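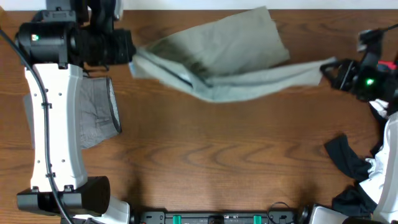 小件织物在折叠之前为什么要先拉展?

拉展可以使布边重新显露,并把散布在布面上的松弛褶皱集中到少数几条可以辨认的折痕上,后续对折因此有了可参照的基准线。未经拉展直接对折时,原有褶皱会被压入内层,折好的衣物厚度不均,叠放后容易滑移。

## 3 拉展与摊平工序

### 3.1 工序界定

本节讨论家庭洗涤后整理中的前段操作,即从衣物离开待理堆到布面在台上摊平为止。对折、压边和码放属于后段,在第 4 节另行讨论。既往对折叠的讨论多从已经摊平的矩形布料开始,默认四角可见、布边平直。家庭场景中的衣物很少以这种状态出现在台面上:烘干或晾干后的织物在篮中互相挤压,袖口内翻,裤腰卷边,薄布常绕自身扭成条状。前段操作的任务是消除这些初始条件,其耗时和失误在整个整理过程中占有相当比重,却很少被单独记录。

为叙述一致,本文将前段操作分为四步:取出、定边、拉展、落布。取出指把单件衣物从堆中分离;定边指找到两处可以持握的布边或布角;拉展指在两处持握点之间施加张力,使布面离开松垂状态;落布指把张紧的织物放回台面并撤去张力。四步之间没有严格的时间界线。定边与拉展常交替进行,一次拉展之后若发现持握点选错,需退回定边。文中所称“一次拉展”,以持握点不变为准;持握点更换后重新计次。

上述划分沿用了 Zosthorpe 洗护记录表的栏目,但将表中合并填写的“抖开”拆为拉展与落布。拆分的理由在预备观察中已经显现:同一件衣物拉展良好而落布不良的情况并不少见,两者合并后无法判断褶皱来自哪一步。

### 3.2 样本与台面条件

样本共 56 件,全部为日常穿用或使用过的旧织物,按形状和结构归为三类。第一类为平面件,包括方巾、枕巾和薄布片,特点是轮廓简单,无开口结构。第二类为带弹性腰边的小件,主要是内裤和短裤,腰边与裤身的弹性差异明显。第三类为小号上衣,有袖口和领口,布层在腋下和侧缝处叠合。厚毛巾、衬衫和带硬质附件的衣物不在样本之内,前者因自重较大而很少发生扭转,后两者涉及纽扣和衬料,需要另设判据。

所有样本用同一种洗涤程序处理,中途不加柔顺剂。每批衣物的干重控制为 600 g,以避免装载量不同造成的初始褶皱差异。烘干结束后,衣物在敞口篮中静置 90 min 再开始整理。静置时间的设定参照了家庭中常见的拖延:衣物很少在出筒的同时被叠好,而静置期间形成的压痕恰是前段操作要处理的主要对象。静置过程中不翻动、不加盖。

整理台为木质台面,高 78 cm,表面平整,边缘无凸条。木质台面对薄织物的摩擦适中,落布时织物能够停在接触位置,又不至于在调整布边时被拖出新的皱纹。预备观察中曾比较过铺有棉垫的台面。棉垫可以减少织物滑动,但垫面自身的起伏会映在薄布上,给褶皱判读带来干扰,因此正式观察一律使用裸露的木面。木纹与布纹在颜色上有足够差别,布边轮廓可以直接判读,仅棕色系样本需在边缘处补充标记。

光照采用顶部漫射光,另在台面一侧设低角度照明,供落布后判读褶皱时使用。低角度光会放大浅纹的视觉深度,所以褶皱等级的判定只在两种光照下都能辨认时才计入。室内不开风扇,门窗关闭。这一点对轻薄平面件的影响比预想中大,开窗条件下薄布片在落布末段会自行偏转,布角位置难以重复。

### 3.3 持握点的选择

持握点决定了张力沿哪一条路径通过布面。对于平面件,理想的持握点是同一长边的两个端角,此时张力沿布边传递,布身自然垂下,扭转可在重力作用下自行解除。若两个持握点分属对角,张力线斜穿布面,两侧的布料松弛量不等,较宽一侧鼓起,较窄一侧收紧,布身容易成为带状。

图 1(见本节之首)给出了扭转带状形态的一例。浅灰绿色织物的两端均被夹住,整体横向拉伸;上方的布面较宽、较平,向上鼓起,下方较窄的一段则近于平直地伸向右侧,一条深色的缝线或折痕斜向穿过中部。台面上另有一件灰色内裤,腰边颜色较深。图中织物的种类和规格不影响此处的讨论,需要注意的是宽、窄两部分的张紧程度存在差别。单凭一个时刻的形态不能推断持握点是否位于对角,也不能据此判断下一步是否会退回定边,本文只以该图说明“扭转带状”这一名称所指的外观。

在带状形态下继续加大张力,通常不能改善摊平效果。张力集中在最短的路径上,该路径以外的布料几乎不受力,褶皱因而保留。对薄棉织物,过大的张力还会沿斜纱方向产生暂时性拉长,撤力后布边呈波浪形。观察中采用的处理办法是先放松,使一端绕织物长轴回转半圈,再重新张紧。如果回转后深色折线仍斜穿布面,则认定持握点错误,返回定边。

带弹性腰边的小件适用不同的规则。腰边是整件衣物中最容易辨认的部位,颜色、厚度和缝线密度均与裤身不同,定边时优先以其为参照。但腰边不宜作为唯一的拉展对象。弹性边在张力下伸长,裤身织物却保持原长,两者之间的缝合处随之出现规则的细褶;撤力后腰边回缩,细褶向裤身方向推移,在落布时形成一排短皱。较稳妥的做法是持握腰边两端,只施加足以消除卷边的张力,随后沿侧缝向下理顺裤身。张力的上限以腰边恰好展平、尚未明显伸长为准。

小号上衣的定边以肩缝外端为首选。袖口虽然更易抓取,但从袖口施力时,张力要经过袖管和腋下缝合处才能到达衣身,传递路径长,且两袖长度稍有不同就会使领口偏斜。下摆两角可以作为备选,适用于衣物以下摆朝上的姿态被取出的情形。

### 3.4 拉展方式

拉展分为静态和动态两种。静态拉展指张紧后保持不动,由织物自重完成垂直方向的展平;动态拉展指在张紧状态下施加一次或数次短促的抖动,利用布身的惯性把卷边甩开。两种方式的差别主要体现在布身质量与布边刚度的比值上。布身较重而布边柔软时,静态拉展已能解除大部分卷边,继续抖动收效甚微;布身轻而布边经过锁边、偏硬时,自重不足以克服布边的卷曲趋势,需要借助抖动。

抖动的方向以垂直于台面为宜。水平方向的抖动会使布身前后翻卷,落布位置随之漂移。抖动的幅度应小于织物垂下部分的长度,否则布身末端接触台面,产生不受控的折叠。对小件织物而言,这一限制很容易被突破,因为持握高度通常只略高于台面。台面高度固定后,操作者需要抬高持握点才能取得足够的空间,抬高的幅度又受到肩部舒适范围的约束。78 cm 的台面对站姿操作略低,正好为垂直抖动留出余量,但在定边阶段需要低头,长时间作业的舒适性较差。

动态拉展中布面局部快速移动,褶皱的实际位置只能在停顿后判读。本文因此规定,抖动结束后须在张紧状态下停顿,待布身不再摆动时才记录形态。停顿期间允许微调张力,不允许更换持握点。没有停顿便直接落布的操作单独标记,不与其他记录合并。

抖动次数没有设定上限,但记录显示,首次抖动的作用最为明显,后续各次主要改变布边下缘的摆动方向。连续抖动仍未展开的样本,多数存在未被发现的内翻结构,例如一侧裤口翻入裤身,或袖管倒套在衣身内部。此时增加抖动毫无帮助,应当落布后以手理方式处理开口,再重新定边。这类情形在第三类样本中较为集中。

### 3.5 落布

落布时应先使织物下缘接触台面,再让持握点沿水平方向退后,布面随之由远及近或由近及远地逐段贴合。若持握点垂直下降,布身在下缘处堆叠,空气夹在布层与台面之间,形成中部鼓包。鼓包用手掌可以压平,但压平过程会把多余布料推向一侧,转化为靠近布边的斜皱。

持握点退后的速度应与布面贴合的速度一致。退后过快,布面被拖动,已经贴合的部分沿木纹滑移;退后过慢,则在持握点前方积存松量。较薄的平面件对速度偏差尤为敏感。带弹性腰边的小件尺寸较小,贴合过程短,误差来源主要是撤力瞬间的回弹。撤力应先轻触台面使腰边着落,待腰边回到原长后再松开持握。如果在悬空时撤力,两端回弹不同步,腰边会呈弧形,后续对折时左右裤口难以对齐。

台面上已有其他衣物时,落布区域须与之保持间隔。待理衣物和正在处理的衣物发生部分重叠,会带来两种误判:一是布边被遮挡,定边时误将遮挡物的轮廓当作布边;二是下方衣物的厚度使上方布面出现台阶状起伏,被误记为褶皱。灰色系样本在浅色布料附近尚可分辨,同色衣物相邻时则需逐件移开后再判读。样本取放顺序因此作了调整,颜色相近的衣物不连续处理。

### 3.6 褶皱与布边的判读

落布完成后,对布面进行两项判读。第一项为褶皱形态,分为散布皱、定向皱和压入皱三种。散布皱没有主导方向,深度浅,通常在手掌轻抚后消失。定向皱沿某一方向排列,多与拉展时的张力线一致或垂直,是持握点选择不当的直接痕迹。压入皱边缘清晰,抚平后仍保留折线,来源多为静置阶段的堆压。三者可以在同一件衣物上共存,记录时以面积较大者为主类,其余作为附注。

第二项为布边偏离。平面件以对边是否平行为准,带弹性腰边的小件以腰边中点与裆部中点的连线是否垂直于腰边为准,上衣以肩缝连线与下摆是否平行为准。判读采用 Halilović 对齐卡,将卡片的直边贴靠基准边,再读取另一边的偏离方向。卡片只给出“对齐”“可对折”“需重理”三级,不给出连续数值。选用三级判读,是考虑到后段操作对布边的要求本来就是离散的:偏离在一定范围内,对折时可以顺手纠正;超出这一范围,纠正动作会破坏已经摊平的布面,重新拉展反而更省事。

预备观察曾尝试用布面投影面积与标称面积的比值衡量摊平程度。该指标对平面件尚可使用,对带弹性腰边的小件则不稳定。腰边的残余伸长会增加投影面积,使一件布边变形的样本得到较高的比值。Totia 洗护手册中给出的目视分级与本文三级判读的方向一致,但它将腰边卷曲归入“外观”一栏,未与折叠的可操作性联系起来,所以本文没有直接套用。

### 3.7 观察结果

三类样本的前段操作表现出不同的失误分布。平面件的失误集中在定边,主要为误选对角。误选之后的带状形态容易察觉,返回定边的决定通常作出得较早,因此尽管失误不少,最终布边多能达到“对齐”或“可对折”。带弹性腰边的小件定边顺利,失误集中在拉展和落布两步,以腰边过度伸长及回弹不同步为主。上衣的失误分布较散,内翻结构是最常见的返工原因。

静置阶段的堆压对三类样本均有影响,但表现形式不同。平面件上的压入皱多贯穿布面,方向与篮内折叠方向一致;小件上的压入皱较短,集中在裤身中部;上衣则在腋下和侧缝附近形成交叉折线。拉展可以减弱压入皱的外观,不能将其完全消除。张力撤去后,折线在原处重新显现的样本占多数。由此可见,拉展对压入皱的作用主要在于展开周围布料,使折线的位置明确,便于后段操作决定是否借用它作为对折线。

散布皱对拉展的反应最好。无论静态还是动态,张力路径覆盖的区域内散布皱基本消失,残留部分位于持握点附近和布身下缘。持握点附近的残留呈放射状,与夹持处的局部应力有关,在松开后轻抚即可去除。下缘残留则与落布时首先接触台面的动作有关,更换落布方向后,残留位置随之移到另一侧。

定向皱的情况较为复杂。部分定向皱在拉展之前并不存在,是由斜向张力新产生的。此类皱纹若在落布前被发现,放松张力即可消退;若带着皱纹落布,台面摩擦会将其固定,抚平时需要较大的手掌压力,容易牵动布边。因此,停顿判读的实际意义不限于统一记录口径,也为操作者提供了在落布前纠正的机会。Brarkthorpe 记录组复核时把停顿前后的形态分别归类,两次归类不一致的样本主要出现在薄平面件中。

### 3.8 适用范围

以上观察以单人整理、单件处理为前提。两人协作时,持握点之间的距离可以更大,同边两角的选择更容易实现,但两端张力的同步成为新的变量。床单和被套需要协作完成,其前段操作与小件织物有实质差别,不宜由本节结果外推。

材质方面,样本以棉和棉混纺为主,未覆盖丝绸及高弹运动面料。高弹面料的布身和腰边弹性接近,3.3 节关于腰边张力上限的规则可能需要放宽;丝绸在木质台面上的滑移较大,落布速度的要求也会相应改变。静置时间在本文中为固定值,压入皱随静置时间的变化没有考察。篮内衣物的堆放次序同样未作控制,处于篮底的样本承受的压力较大,其压入皱是否更难处理,现有记录不足以给出判断。

后段操作的输入条件由此确定为:布面已在木质台面上落定,布边判读为“对齐”或“可对折”,残留褶皱的类型和位置已登记。判读为“需重理”的样本不进入第 4 节的对折观察,返工后重新登记,返工前的记录予以保留。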